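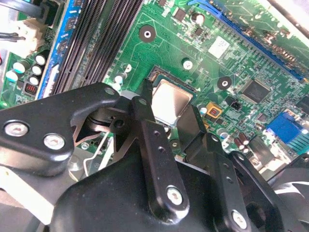
*Corinne Naciri*

# Drolley goes inside a PC

Drolley's wrist camera view, coming in over the processor on the practice motherboard. The silver lid on that chip throws back so much light, you would not believe the trouble it's given me!

OK, so, introductions. Drolley is the robot arm I've been putting together since December, partly on my kitchen table and partly at the shared workshop in Prestunthorpe (the kitchen table has better heating, the workshop has the drill press). The goal is an arm that can work inside an old desktop computer without wrecking it. Pull a memory stick, lift a screw out, unplug a fan. Small stuff. I'm nowhere near all of that yet, but I'm having a great time.

This is the February 2024 page of the gallery, and it's all about the gripper.

## The black linkage

Black metal links, black plates, silver hex screws. My first gripper was printed plastic and it flexed like a pool noodle whenever the tips met anything stiffer than a sponge. I cut the links for this one myself and drilled all the holes on the workshop press, and yes, I re-drilled some of them. I got through 19 blanks before I had a set I liked. The scrap ones are in a coffee can and I keep finding uses for them.

The rows of little holes in the tall links are there so I can move the pivot points. Move a screw up one hole and the tips open wider but squeeze less. Move it down and you get the opposite. I've settled on a spot for now, but I change my mind on this a lot, so don't copy me too closely.

If you're building something similar, put thread locker on every one of those screws. I skipped it the first time and lost one into the bottom of the case, and the arm had to sit there parked while I fished around with a magnet on a string.

## The board

A green motherboard, still in its metal case, with cables and all. I could have taken the board out and laid it flat on the bench, and for the first few sessions that's what I did with a different one. Way too easy! The whole challenge of working inside a computer is that there's a wall wherever you want to put your elbow. Drolley's elbow hits walls constantly.

I picked the processor as the target to aim at for now. It's square, it's shiny, it's big, and it has plenty of things around it that I don't want to bump, like those capacitors standing up near the socket. The memory slots are next, and those scare me a bit more.

## The camera

Mounted at the wrist, so it sees more or less what the fingers see. The catch is that the gripper takes up the whole bottom half of the view. I tried a longer mount to get a better angle and it wobbled, so back it went.

The shine is the other headache. My little detection program looks for a square with clean edges, and when a lamp hits the metal just right it finds a blob. I've taped baking parchment over the work light, which helps a lot and also smells faintly of cookies after an hour (I may have reused a piece). I've saved 1,200 pictures of this one board under different lamps so I can keep testing without dragging the arm out every night.

## The slow part

The arm runs off a Ronport controller that I bought secondhand, and it's a nice solid thing once you get used to the menus. I've got the speed turned way down near the board. Coming in from the parking spot to just short of the processor takes 112 seconds. You can make toast in that time. I have.

I'll turn it up when I trust it. It has a force limit set in software, plus a big red stop button on a long cord that lives by my left hand, and I've hit that button more times than I'd like to admit.

## Still on the list

- Rubber pads for the fingertips (bare metal near a circuit board makes me nervous)
- A tidier way to run the wrist cable, because zip ties every 6 inches is not a plan
- A polarizing film for the camera, to see if it tames the glare
- Something softer on the outside of the elbow
- Proper attempt at a memory stick, on a board I don't mind losing

If you have a dead desktop you're planning to throw out, I'd love it! Any size, any age, missing parts are fine. Leave it on the shelf by the workshop door in Prestunthorpe with "Drolley" on a sticky note and I'll pick it up next time I'm in.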